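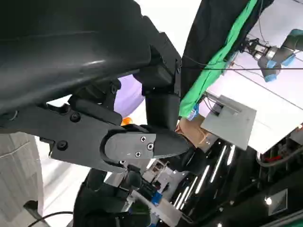 Buchanan asked whether the spring trail day could run a little longer next year, as the new loop deserves it! Everyone liked the idea.

Home News Trails Minutes Contact

Manda Path Group, minutes, 29 May 2024

Last minutes agreed. The loop is open end to end, and the trail counter logged 3,677 walkers since January, our best spring yet.

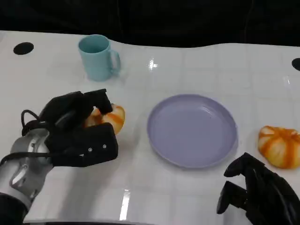 Money: 2,000 dollars is set aside for gravel on the creek side. Priltero will deliver it to the lower gate, and we can't wait to start spreading.

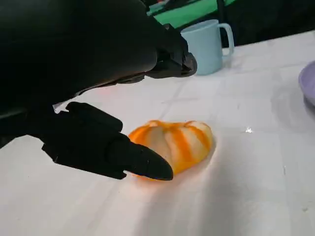 Signs: 2 posts still need caps. The wildflower walk had 67 sign-ups (wonderful!), so a second walk was approved.

Meeting closed after the tool list was read.

4 comments 11 shares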